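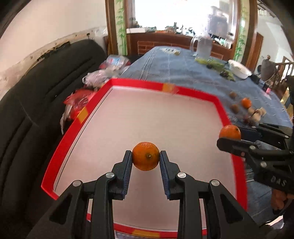
How to turn hand-held gripper recordings into a training set for a pick-and-place policy

This tutorial explains the method we used in the Binwood project to teach a two-arm robot to put fruit into a tray. The demonstrations come from a person who holds one gripper in each hand, with a wide-angle camera on the gripper, and there is no robot in the room during recording. The idea is not ours. Several groups have published work on hand-held grippers, and we only describe the steps that we follow and the mistakes that cost us time.

I assume that you can already record video and gripper poses with your own device, and that you have a policy training code that accepts images, poses and finger opening. If you don't have this yet, please start there and come back later.

What you need

Two hand-held grippers with the same fingers as your robot
One wide-angle camera for each gripper you want to use as a viewpoint
A tray with a low rim
Fruit or other small objects of different size and stiffness
A table with some free space on it, in a room where people live or work
A computer with enough disk space for the raw video

About the fingers, please be strict. In our first round the hand-held fingers had ridged pads and the robot had smooth ones. The policy learned to close just enough to hold a mandarin with the ridged pads, and on the robot the fruit turned between the fingers and fell. We changed the pads on the robot and did not need to record again, but we lost two weeks before we understood the reason.

Step 1. Choose the task and write it in one sentence

Our sentence is: "Pick up the fruit with either hand and put it down inside the tray." Everyone who records reads this sentence before the session. It sounds too simple, but before we had it, one person was dropping the fruit from above the rim, another one was placing it gently in the middle, and a third was making nice rows. A policy trained on all three styles stops above the tray and hesitates, sometimes for several seconds.

Decide also what counts as the end of the task. For us the end is when the fingers are open and the gripper is higher than the rim again. If you cut the recording at the moment when the fingers open, the robot never learns to go away from the object.

Step 2. Prepare the table

Use a tray that is easy to tell from the table. A light floor and a rim of strong color are good, because the border between "inside" and "outside" stays clear even where the lens bends it. Marks on the rim also help when you check the pose tracking later: they don't move with respect to the tray, so you can see quickly if the estimated trajectory drifts.

Put the fruit on the table outside the tray. Mandarins are a good first object. They are small enough for most fingers, they are almost round, and they forgive a little too much force. Kiwis are also fine. Mushrooms and soft small fruits are for later, when the policy already works, as they need another level of force.

Do not clean the room. This was our biggest change between the first and the second data set. The first set was recorded at the Savosville lab on an empty gray table with a white wall behind, and the policy was very good on that table and nowhere else. The second set was recorded in homes, with a sofa, bags, bowls and jugs left where they were, and daylight coming from a window. The training loss looked worse, and the results on the robot were better.

A patterned or striped cloth is no problem. In fact it gives the tracking more points to follow than a plain surface.

Step 3. Calibrate before each session

Calibration takes a few minutes and should not be skipped, also when nothing seems to have changed since yesterday.

Open and close each gripper fully 5 times while the camera records. From this you get the widest and the narrowest finger position in the image, and everything between is a simple scale.

Move each gripper slowly around the table for one pass, so that the mapping step sees the whole working area from more than one side.

Hold the two grippers so that each one can be seen by the camera of the other, and keep them still for a moment. We use this moment to check the relative position of the left and the right hand.

Check the screws at the finger joints with your hand. A loose joint makes the finger opening noisy, and you will look for the error in the software.

Step 4. Record the demonstrations

Start each demonstration with both grippers open, above the table, and finish in a similar position. Between these two moments, work at a calm speed. Beginners move too fast, since the human arm is much quicker than the robot arm. We ask people to move as if the fruit were an egg, and this gives nearly the correct speed without any further explanation.

Some rules that we give to the person who records:

Use both hands. If one hand waits with its fruit while the other one places, this is good data, because the policy has to learn that waiting is also an action.
Approach the fruit from different directions. Let the stem point to the front sometimes, and sometimes to the side or down.
Do not correct the fruit with your free fingers. If it falls, pick it up again with the gripper and continue. We keep such recordings and mark them as "recovery".
Keep your head and your sleeves out of the area between the camera and the tray. A hand on the handle of the other gripper will be visible sometimes. This you can't avoid, and we deal with it in Step 6.
Change the position of the tray after every few demonstrations – a hand's width is enough, and turn it also a little.

For one room we record 200 demonstrations. With fewer than this we saw that the policy depends too much on the exact place of the tray. With more than this in the same room the improvement was small, and it was better to spend the time in a new room.

Step 5. Clean the recordings

First run the pose tracking on all recordings and remove those where it is lost for a long time. Short losses can be filled by interpolation. The most frequent reason for a loss is that the camera comes too close to a plain surface, such as the floor of a white tray. If you see many failures just before the placing, raise the camera mount a little or put a thin line or a pattern inside the tray.

After this, look at the recordings at high speed. It is boring work but it finds problems that no script of ours has found: a person who speaks with somebody and stops moving, a gripper that holds two fruits, a tray that slides when the rim is touched.

Our full set had 900 recordings after cleaning, from 4 homes and the lab.

Step 6. Prepare the images

Keep the wide view. We tried to straighten the images and to crop the center, with the argument that the network should not have to learn the bending of the lens. The result was worse. With the narrow view the policy often couldn't see the second gripper, and the two hands came into contact above the tray.

The visible human hand is a more difficult question. On the robot there will be no hand at the side of the image, so there is a difference between training and use. We compared three ways:

No change to the images
A fixed mask over the lower corners, used both in training and on the robot
Painting over the hand with a segmentation tool

The fixed mask was the best for us. Painting over gave similar success, but it needed much more computing and left strange borders around the handle. With no change the robot still worked, but it was less steady when both grippers were over the tray together. Make the mask as small as you can. If it covers the other gripper's fingers, you have the same problem as with the cropped view.

Step 7. Align the time

The images, the poses and the finger opening do not arrive at the same moment on the robot as they did in the recording. Measure each delay on the real robot and shift the data in the same way. We forgot this for the finger opening only, and the robot closed a little too late each time, when the arm was already going up. The video looked as if the policy was stupid, but the policy was correct.

Step 8. Train and test

Train first on one room and test in the same room. If this doesn't work, more rooms will not help, and you should go back to Steps 3 and 7. When it works, add the other rooms all together. We did not get anything useful from adding them one after another.

For the test, use a room that is not in the training set and a tray position that you choose before you see the robot move. We test with the fruit from training and then with one kind that was never recorded. Write down the failures by type: missed the fruit, lost it on the way, hit the rim, hands touched, did not let go. A single success number hides too much. In our case the total hardly changed between two versions, while "hit the rim" went down and "did not let go" went up, and the reason for the second was a wrong cut at the end of the recordings (see Step 1).

Common problems

The robot closes before it reaches the fruit. Check the scale of the finger opening, and after that the time alignment.

The robot picks well but places outside the tray. Usually the tray was always in the same place in the recordings. Record again with more movement of the tray.

Only one arm works and the other one stays up. Count how many recordings use each hand for the first pick. Right-handed people start with the right hand nearly always, so ask them to change.

The fruit is pressed too strongly. Add recordings with softer objects, or limit the closing force on the robot side. We do the second, as it is quicker.

The settings files for the mask and for the time shift are in the Binwood repository, in the folder "tray_task". The version for the Kanolari arm is in a separate branch and needs the older camera driver.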